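26 March 2024

Up before seven and got the washing on before breakfast. Grey morning, no wind. I had promised myself I would sort out the rubbish properly this week, as the council sheet has been stuck to the fridge door since February and I had only read the top half of it.

The new rules are not hard. Food scraps go in the small caddy, tins and card in the box at the front, and everything else in the general bin. The trouble is the bin in this room, which takes whatever anyone happens to be holding. I have been as bad as the rest of them.

Raíssa rang while I was having my toast. Her mother is out of hospital and sleeping downstairs for now. I said I would take soup over on my next free afternoon. She asked if I still had her blue casserole dish. I do.

Went to Hanmont for bin liners. The thick ones I like had gone, so I bought the roll of 50 thin ones and a pair of rubber gloves. Met Alcides by the tills. He is thinking of giving up the allotment because of his knee. He has had it 18 years and the shed is his own. I told him to wait until summer before deciding.

Home by eleven. Paid the water bill, 69 pounds, and wrote the date on it. Hung the washing on the airer as it looked like rain, though none came. Lunch was the last of the leek pie.

In the afternoon Iolanda came for the spare chairs and stayed for two cups of tea. She has the sorting down to a habit now and keeps a paper bag on the worktop for tins, so they never get as far as the bin. I might try it. She took four chairs and left me a jar of her marmalade, which has set better than last year's.

After she had gone I swept through, wiped the skirting by the door and came to the bin last. A red can in with the wrappers, and something green and leafy as well. So the paper bag starts tomorrow.

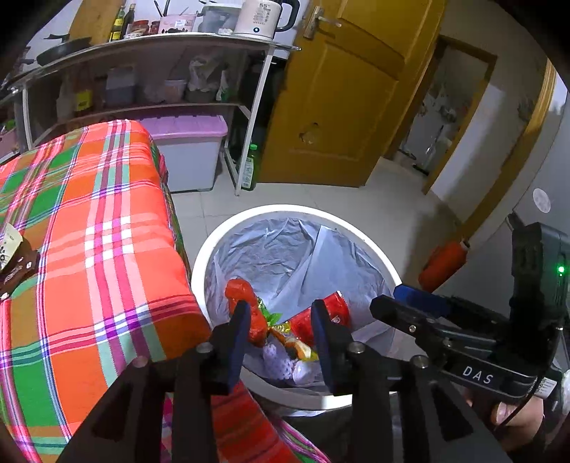 Does a can need washing before it goes in the box? A quick rinse in the old washing-up water is enough, and the label can stay on.

I copied that on to a card and put it up by the sink where people will see it. The council sheet can go in the drawer.

Supper was eggs and the marmalade on toast. Ademir wrote to say the train is booked and he will want collecting from the station at the weekend. I must air the back bedroom and find the other pillow. Read 2 chapters and put the light out at half past ten. Remember the casserole dish.

Back to top | Contact: Valquíria Godoy | All entries © V. Godoy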